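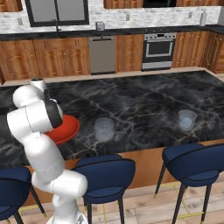 4 min read

Stitik kitchen tasks: progress report to Hosoda, January 2026
Prepared by Hanna Adamczyk, with notes from Rok Dumitrescu and Siu-ming Ko

Summary

This report covers the second stage of the Stitik project, which collects remote-controlled demonstrations of household tasks in a simulated kitchen. The stage began in August. Collection for the tableware set is finished and the cleaned data has been handed to the training side. Two items are behind schedule and are covered further down.

What the operators do

Each operator drives the simulated arm with a hand controller at a desk in the Hadalton office. Moving the controller moves the gripper, and a trigger opens and closes the fingers. The operator sees the kitchen from one fixed view plus a small wrist view in the corner of the monitor. A demonstration starts when the arm leaves its rest pose and ends when the operator presses the pedal. We save the joint positions, the gripper state and both views.

The kitchen is the same island layout you approved in the first stage, with the black marble top and the navy stools. We change the tableware and where it sits. The red dish has been the main object for this period. It is shallow, it has a raised rim, and the arm has to come in at a fairly steep angle to get one finger inside the rim and one outside. In the fixed view the arm often hides part of what it is reaching for, and new operators had trouble with this for their first few sessions. Most of them learned to swing the elbow out before going down.

Numbers

We kept 2,611 demonstrations after review. They cover 24 tasks, most of them short: pick up a dish by the rim, shift a glass, put an object into a bowl, take it out again. Siu-ming and Tomomi Okabe did the review. A demonstration was thrown out if the gripper passed through the countertop, if the operator stopped for a long rest in the middle, or if the end state didn't match the task sheet. Slow or untidy demonstrations were kept as long as the task got done. We had talked about dropping these, but the training side asked us to leave them in and tag them. 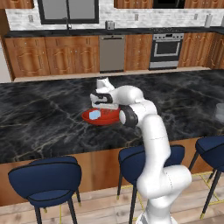

Gripper over the red bowl, with a pale blue object inside near the rim.

Bowl tasks

The bowl tasks took longer than planned. Rok's first contact settings made objects inside a bowl jitter when a finger touched the side, and operators were backing off and trying again. He softened the contact and cut the step size, which fixed the jitter but slowed the simulator. We re-recorded 74 demonstrations made under the old settings. The older ones are archived separately and are not in the delivered set.

Operators also told us it was hard to judge height above a bowl. Tomomi added a faint drop line under the gripper as an option. It shows on the operator's monitor only and is not in the saved views. Some people leave it on all day and others find it distracting, so it stays optional.

Glasses

Clear glasses are still a problem. Against the black stone the outline can be very faint, and operators miss the rim or bump the glass on the way in. We tried a brighter ceiling light in the simulator and it helped a little. Sokerent has offered us a different glass material, which we will test early in the next stage. Until then the glass tasks are in the set but tagged as low confidence.

Behind schedule

The two-handed tasks have not started. The second controller arrived late and the software for pairing it is still being written. Rok expects a working version partway through the next stage.

The operator guide is also late. Aušra Hunt has a full draft – the section on recovering from a dropped object needs redoing, as the reset procedure has changed since she wrote it.

Spending

Operator hours ran over because of the re-recording. We covered this from the equipment line, where the controllers came in under the quote. No change to the total is requested.

Next stage

Test the Sokerent glass material and re-record the glass tasks if it works.
Finish pairing for the second controller and pilot 2 two-handed tasks.
Issue the operator guide.
Move tableware positions closer to the edge of the island, which the current set hardly covers.

We would like a decision from Hosoda on whether the slow demonstrations should count toward the target for the next stage. Hanna can send a sample of them on request.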